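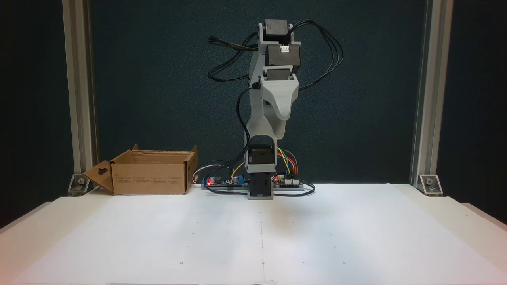
Looking after a small printed arm

Our bench arm at Berlow is grey printed parts and black servos, with the boards beside the base. It gets ten minutes of care before each session.

Before power
Go over the bracket screws with a hand driver. Nip them up and stop, as printed holes strip easily. Check the corner brackets on the aluminium posts too.

Cables
Leave a generous loop at the upper servos. A cable that looks tidy with the arm upright can pull tight once the forearm is out level. Keep loose plug ends away from the joints – tape them back if they wander.

Jumper wires
Press each one home at the header. Take a photo before you unplug any, whatever the colours tell you.

First moves
Both boards should show a red light. Stretch the forearm out over the table with the gripper pointing down, and go slowly.

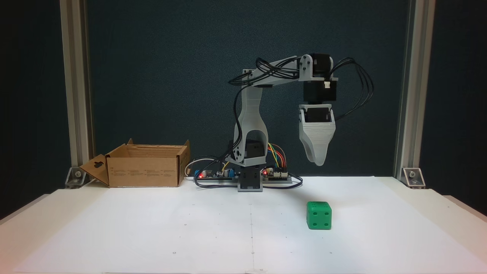
Stop if a cable lifts or drags at any point, power off and give it more slack. Then try the same move again. We keep a small cube on the paper for the first pick and put spare screws in a lidded tub – they roll.

Checklist last changed Aug 9, 2018.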